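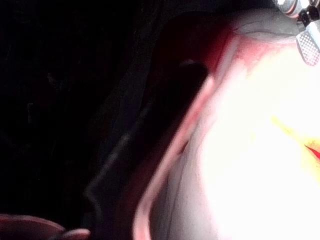
Glider CTD thermal lag correction: per-dive or per-deployment coefficients?

Instrumentation and Data > Underwater Vehicles

saltwedge_nc
Looking for opinions on thermal lag correction for a pumped CTD on a shallow glider. The vehicle flew the Andel line in March, 1,122 profiles total, maximum depth set by the shelf for most of the track. The thermocline was sharp, and the raw salinity shows the usual spike pair, fresh on the dive and salty on the climb.

I fit alpha and tau once for the whole deployment by minimizing the area between paired up and down casts in T-S space. The residual is acceptable offshore and poor inshore. A colleague fits each dive separately and gets a lower residual everywhere. His alpha values jump by a factor of 7 between adjacent dives, which I do not believe. The cell did not change.

Processing is in Buston, latest release, default settings except for the pressure filter.

tidegate
Per-deployment. Alpha and tau depend on cell geometry and flow rate. On a pumped cell the flow rate is close to constant, so the coefficients should be too. If they vary by dive, the fit is absorbing something else, most likely real horizontal structure between the down and the up cast.

How far apart are your paired casts inshore?

saltwedge_nc
Close together in distance, but there is a tidal front in that part of the line. I can drop the pairs that straddle it.

k_downcast
I disagree with tidegate in part. Constant flow is an assumption. We ran the Miranda section with the same type of pump and the current draw dropped over the last third of the deployment. Growth in the duct was the cause. A single pair of coefficients overcorrected the early dives and undercorrected the late ones.

I would fit in blocks. We used 48 hours per block and took the median of the dive fits inside each block. Alpha drifted smoothly after that. No jumps.

tidegate
Fouling is a fair point on a long deployment. It is still a slow process, so it argues for a slow function of time. It does not support the per-dive fit.

k_downcast
Agreed on the per-dive fit. I was objecting to "should be constant."

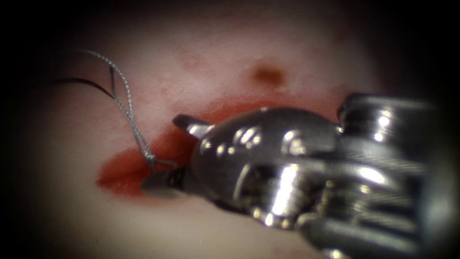 One more item on the block method. The median only works if there are enough usable pairs in the block. Reject any dive where the temperature gradient is too weak to constrain the fit, otherwise the optimizer returns whatever starting value you gave it and the median slides toward that number. We set the threshold by plotting residual against maximum gradient and picking the knee by eye. It is subjective, and we wrote the value down in the metadata.

benthic_lander
Before anyone fits anything, check the time alignment between temperature and conductivity. A misalignment of a fraction of a second gives spikes that look like thermal lag on a plot. Alignment error makes narrow spikes right at the gradient. Thermal lag leaves a longer tail below it. If you skip the alignment step, the alpha fit takes up the difference.

Buston does not align by default. The option is in the preprocessing section of the config and it is off.

saltwedge_nc
It was off. I assumed the default was on, as it was in the old Gramavbridge scripts.

benthic_lander
Gramavbridge aligned silently with a hard-coded offset. That offset was for a different sampling rate, so do not copy it over. Get the lag from cross-correlation of the first differences, using only the steep part of the profile.

saltwedge_nc
Reran with alignment on, front pairs removed, weak-gradient dives rejected. Single alpha and tau for the deployment. The inshore residual is down to around 2 times the offshore value. It was much worse before. Alpha from the block fits is flat within the scatter, so I see no sign of fouling on this one.

tidegate
Then use the single pair and report the block scatter as the uncertainty.

k_downcast
I would still archive the block values. If the post-recovery calibration shows conductivity drift, you will want them to separate the two effects.

saltwedge_nc
The cell goes back for calibration next month. I will keep both sets in the file, with the single-pair salinity as the primary variable and the raw conductivity untouched.

benthic_lander
Record the alignment offset in the file too. The next person will look for it there.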